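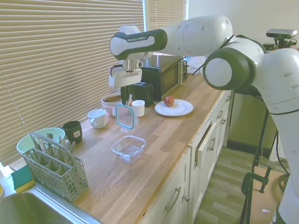

Chapter 4
Faults in Shared Workspaces

A robot arm that works at a kitchen counter is surrounded by things it was not built around: glass, water, loose cords, and drawers that people leave open. Most faults in such a setting are small. A part slips, a grip closes too early, or the arm stops and waits to be reset. The concern of this chapter is the small fault that is treated as routine and is then allowed to repeat.

The opening case comes from the Bikgate trial kitchen, where an arm was assigned to move small items between the counter and the appliances. In July, during the second week of the trial, the gripper released an object while the arm was still in motion. The object struck a glass container, which broke. The operator, Ye-seo Ki, pressed the stop button and cleared the counter. The log showed that the grip force had fallen below its set limit 590 milliseconds before the release. The controller had recorded a warning and continued the move.

Truter, the firm responsible for the installation, found that the same warning had appeared on 4 earlier runs. Each time the object had stayed in the fingers, and the entry was marked as closed. No person had been assigned to review closed entries.

Students should keep three questions in mind while reading. What did the machine detect? What was it instructed to do with that information? Who was expected to act on it?

Section 4.1 defines the terms fault, failure, and hazard. Section 4.2 returns to the Bikgate log in detail. Section 4.3 compares the stop rules used at Hwang and Naltska.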